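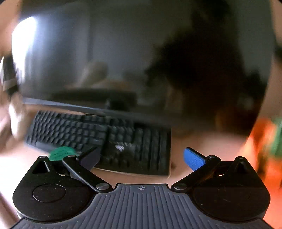 Desk, keyboard and monitor.

Radon in the ground-floor study, two detectors do not agree

slatehill_j
Dec 28, 2020

Good evening to all. I have read this board for a long time but this is my first question, so please excuse me if it belongs in another section.

We live in Indton, on the granite side of the valley. In November I put a Wukus electronic detector in the study on the ground floor, where I now work every day. At the same time I ordered the small passive pots from the Trajkovski laboratory, the ones you leave open and post back. One pot stood next to the Wukus on the same shelf. The laboratory result arrived before the holidays and it is clearly under the level where they advise you to do something. The Wukus long-term average for the same period is clearly over it. The difference is 25 per cent, with the Wukus as the higher one.

My question is which one I should believe. The house is old, it has a suspended timber floor in the front rooms and a concrete floor in the study, which was added later. There is no cellar. My neighbour tested his house and says it is fine, but he has a newer house and he keeps his windows open in all weather.

I would like to decide before spring if I need a sump or not. I have one quote from a firm in Navberg and it is not cheap.

mossy_gauge

Welcome. A gap of that size between an electronic detector and a passive pot is nothing strange. Both have an uncertainty, and if you read the paper which came with your laboratory result you will find a line about it, usually near the bottom in small letters. Write both results down with their uncertainty and see if the ranges overlap. I think they will.

Which one to believe: the laboratory, if you have to choose. They have a calibration you can ask for. But I would not build a decision on one winter month in any case.

pelton99

I don't agree with "believe the laboratory". The pot gives you one number for the whole period. If it was left in the envelope on a warm radiator before posting, or if the post was slow, that is in the number too and you will never find out. The Wukus at least shows you the daily curve. Has slatehill_j looked at the curve? When the wind is from the east, does it go up? When the heating comes on, does it go up? This tells you much more than an average.

I have run a Wukus for two winters and it has been steady.

mossy_gauge

Steady is one thing and correct is another. A clock that is always ten minutes slow is very steady.

The pots should not sit in the house after closing, I give you that. The instructions ask you to post them at once.

slatehill_j

Thank you both. The pot was closed in the morning and I took it to the post office on the same day, so I do not think this is the cause.

I looked at the curve as pelton99 proposed. It is low in the afternoon and high in the early morning. On the days when I had the door to the hall open, the top of the curve is lower. I did not see something with the wind, but I have no good wind data, only the station in Navberg and that is on the other side of the ridge.

One more detail which I perhaps should have given in the beginning. The shelf is near the outside wall, and there is a pipe that comes up through the concrete there. The gap around the pipe is filled with something old and crumbly.

drybed_anna_k

The pipe! Please seal around the pipe before you pay anybody for a sump. We had the same in our utility room, a waste pipe with a ring of old mortar that you could pull out with your fingers. I cleaned it out, put in backing foam and then a flexible sealant, let it cure, and repeated the test with pots from the same laboratory. Our level went down to half. I know every house is different and I can't promise you the same, but it is an afternoon of work and a tube of sealant, so what do you lose?

Also look where the skirting meets the concrete. In ours there was a long crack behind the skirting that was invisible until we took it off for painting.

pelton99

Sealing alone is mostly a disappointment, sorry. The gas finds another way. I sealed everything I could reach in my house, I was on my knees for a whole weekend, and the average went down by so little that it could have been the weather. Then I had the sump with a fan and the matter was finished.

drybed_anna_k

Yes, and in my house it was finished with the sealant. I did not say it always works, I said to try it first. You have a cellar, if I remember well from your older thread, and slatehill_j does not.

pelton99

That is true, I have a cellar. I accept that it is not the same case.

hedgerow_two

May I bring the talk back to the first question? I work with air sampling (not radon, dust mostly) and when we have two instruments that disagree, the first thing we do is swap their places. Even on the same shelf the air is not the same. If the Wukus was closer to the pipe than the pot was, you have your difference without any mystery. Put the next pot exactly where the Wukus stood, and the Wukus where the pot was.

Better still, put out 4 pots: 2 on the shelf, one at sitting height where you work, and one in the bedroom. The laboratory's guidance should say what they want, but you need to know what you breathe, and that is at the height of your head, in the rooms where you spend the hours. A shelf near the floor by a leaking pipe is the worst place in the room.

How high is the shelf?

slatehill_j

It is low, at the height of my knee. The Wukus was on the left end, next to the pipe, and the pot was on the right end. Now I feel a little foolish.

hedgerow_two

No reason for it. Everyone puts them where there is a free surface.

mossy_gauge

Good point by hedgerow_two and I should have asked it myself. I would still do the full three months this time. The level changes with the season, and a short test in the cold part of the year will tend to be high when the house is closed and heated. The laboratory normally makes a correction for this, but the detector does not. So slatehill_j is comparing a corrected number with an uncorrected one, perhaps! Check if the letter says "seasonally adjusted" or "annual average" anywhere.

slatehill_j

I have the letter in front of me. It says "estimated annual average, adjusted for season". So the raw number was higher. It is printed too, in a second column which I took for an error of printing. The raw number is much closer to the Wukus. The difference left is 11 per cent.

mossy_gauge

Then I would stop to worry about the detector. With the different position as well, they agree as good as you can expect.

pelton99

So the Wukus was right :)

mossy_gauge

The Wukus was right about the winter on the left end of a low shelf. The number to compare with the advice level is the annual one.

pelton99

Fine, but people breathe in winter also. If I work all day in that room from November to March, I want to know the winter number and I don't care so much how nice it is in July with the windows open.

mossy_gauge

The advice is based on the long exposure over years, so the annual average is the correct one to use. I don't say that the winter is harmless. I say you can't take a winter value and hold it against a limit that was made for a whole year. It is the same mistake as when the newspaper takes one bad day at the air station on the Navberg ring road and compares it with the yearly limit.

greywagtail

Reading with interest, we are also in the valley but further down, on the clay. Does anybody know if the council still gives the pots at a lower price? There was a scheme some years ago for the houses on the granite, I think you had to fill in a form at the library.

drybed_anna_k

It stopped when the map was redrawn. You can order direct from Trajkovski, the price is not bad if you take the two-room set. Order early in the week, the parcel can stand at the depot over the weekend otherwise.

greywagtail

Thank you, I will do that.

slatehill_j

To report what I have decided. I will clean out and seal the gap around the pipe in the first dry week when I can leave the window open for the smell. After this I start a new test for three months with the pots as hedgerow_two described, and I keep the Wukus at sitting height. I have written to the firm in Navberg that I do not need the sump yet, and they answered kindly that the quote stays valid until summer.

One question more to drybed_anna_k: did you use the sealant for bathrooms or another kind? In the shop here they have only the bathroom one and one for roofs.

drybed_anna_k

Not the bathroom one, mine did not stick to dusty concrete. I used a polyurethane one for floor joints. Vacuum the gap well first and let it dry. The builders' merchant in Navberg has it, ask at the counter, it is not on the shelves.

pelton99

And take the skirting off while you are there. I will say "I told you so" in spring if it doesn't help, and I will buy the sealant if it does.

Back to top | Contact the moderators | Copyright of each post remains with its author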